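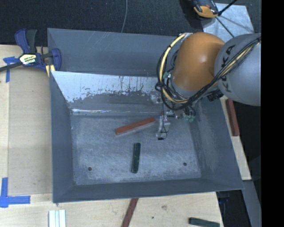 Metal bins: cleaning them, painting them and what to keep in them

I've had a few messages asking me to write up the metal bin business properly, so I've gathered it all on one page. I'm a great believer in a big steel bin in the workshop. Plastic tubs crack, cardboard goes soft by October (in my workshop, anyway) and shelves just invite you to pile things up until they slide off the front. A decent bin with sides that slope outwards takes whatever you throw at it, and you can get both arms in and have a proper rummage!

Mine came out of a clearance at a place called Vrettos, where they'd been used for small castings, and Vangelis Manolakis helped me get it home in the back of his van. It was filthy. We'll start there.

Getting the muck out

Sweep or vacuum it dry first. I know the temptation is to go straight in with the hose, but metal dust and water make a grey paste that gets into every seam and you'll still be picking it out at Christmas. I use a stiff hand brush for the flat bit and an old paintbrush with the bristles cut short for the corners and along the join where a sloping panel meets the floor. That join is where all the swarf ends up. Wear gloves for this, real ones, the leather sort. I did it once in washing-up gloves and spent the evening with a needle and my reading glasses.

Then hot water, washing-up liquid and a bit of elbow grease. If there's old oil on it, I wipe it over with white spirit on a rag before the soapy water, with the door wide open, and I lay the rags out flat outside to dry afterwards. Never screw them up in a heap.

If your bin has holes in the floor, check they're clear. A pencil does it. Prop up the end furthest from the holes and the rinse water will find its own way out. No holes? Then you're stuck with a sponge and a bucket, or tipping the whole thing over, and for a big one you'll want a second pair of hands. I've been asked whether to drill some. I did, on a smaller one I bought later, and I've not regretted it, but if you keep screws or washers in yours then a hole in the bottom is a nuisance. Lay a bit of mesh over it.

Scratches, scuffs and the bare patches

Here's where people worry too much. Any bin that gets used will be scratched. The floor goes cloudy with fine scratches all over, the corners rub pale, and wherever things slide down a slope the paint wears through to silver. None of that hurts the bin. I leave the floor alone altogether, it would only be scratched again by the end of the week.

What I do see to is paint that's peeling, with ragged edges you can get a fingernail under. Damp creeps in behind it, and the flakes end up mixed in with whatever you've got stored. My way of doing it:

Scrape off anything loose with an old filling knife. Don't dig at the good paint.

Rub the edges down with medium paper until you can't feel the step when you run a finger over it, then go over it again with something finer.

Wipe it with white spirit and let it dry.

Metal primer, thin, then leave it overnight. I never used to bother leaving it and I always ended up with a thumbprint in it.

Two thin coats of metal paint. I mix a spot of black into a mid-grey to get that dull bluey colour the old workshop bins tend to be, and I can't see the join unless the light's on it.

Setareh Ahmadpour doesn't paint hers at all. She rubs the bare patches with wire wool and a smear of paste wax and does it again when she remembers. I tried it on a slope and I must say the bits slid down beautifully, but it does pick up sawdust, so it depends what you make. For metalwork I'd give it a go. For wood I'd stick to paint.

If there's proper orange rust, get it off with a wire brush before you do anything else, and put your goggles on. A wee bit of brown staining in the seams I just oil and ignore.

What goes in, and what doesn't

Blocks and chunky offcuts are what I'd use one for. Anything you can grab in one hand. Long thin stuff is hopeless, it stands up, leans over the rim and gets you in the hip on the way past. That lives in a length of drainpipe screwed to the wall.

I paint my packing blocks, by the way, and I'd urge you to do the same! Raw wood or bare metal in the bottom of a grey bin just vanishes, especially on a gloomy afternoon. A reddish brown shows up well. So does green, though go for a brighter one than you think you need, as a dark green gets lost in the shadow by the walls. I do a colour for each length, so the long ones are one colour and the short ones another, and I can tell which I've got before I've bent down. Use whatever half tins you've got in the shed.

Don't fill it. I'm terrible for this. Once it's more than half full you're only ever using the top layer, and the piece you want is underneath, and out it all comes on to the floor. If you haven't touched something since the last clear-out, pass it on or saw it up for kindling (not if it's painted, please).

No glue, no tins, no glass, nothing with a blade. I had a chisel go in with the offcuts once. Still got the mark.

Keeping the noise down

Dropping a block into an empty steel bin sounds like the end of the world. Iason lives on the other side of my workshop wall and has been very patient. An old rubber car mat cut to fit takes most of the clang away, and you can lift it out to sweep. Carpet works too but holds the damp. If you've got holes in the floor, cut matching ones in the mat with a craft knife or you've gone and blocked your own drain. I did exactly that, and found a nice puddle under it in spring.

A few odds and ends

Stand it on two battens if your floor's concrete. Damp comes up from below.

Run your hand (gloved!) round the rim every so often and file down any burrs.

Leave light above it, wherever you put it. Deep sides throw a shadow right across the bottom and you'll be feeling about blind.

A magnet on a string is the best thing I know for fishing a dropped bolt out of a corner. Mine's tied to the bench leg so it can't wander off.

Theano Ververidis wrote to ask whether the same goes for galvanised ones. Cleaning, yes. Painting, no, you need a special primer or it peels straight off, and I've not tried enough of them to tell you which to buy. If you've had good results with one, drop me a line and I'll add it here.

Last updated 20 May 2019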